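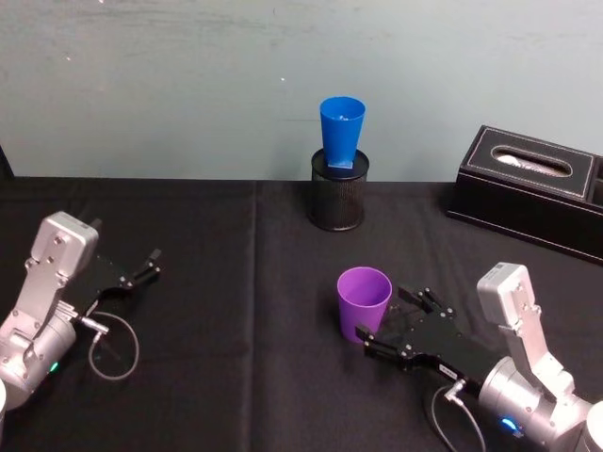
A purple cup, a blue cup and a black tissue box on a black tablecloth.

I gave up coffee in March, and I'd like everyone to know how brave I was about it! My friend Athina Nikolaidis had done it the year before and kept telling me the headaches only last 3 days. Mine lasted closer to a week (I may have cheated with a chocolate bar or two), and I snapped at the poor guy in the Prornley bakery over a bagel.

What got me through was the afternoon walk. I used to hit a wall at 3 and pour another mug, so I started going around the block, past the hardware store and the house with the huge fig tree. 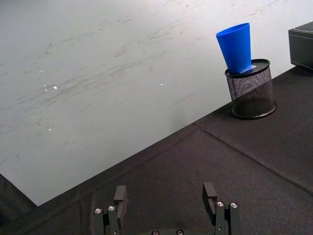

By the second week I'd stretched it to 19 minutes, and I was sleeping like a teenager, flat out until the alarm. I still miss the smell, though. Athina says chicory comes close. I've tried it twice now and it tastes like a wet fence to me, but she's mailing me another bag, so I guess I'm trying it again.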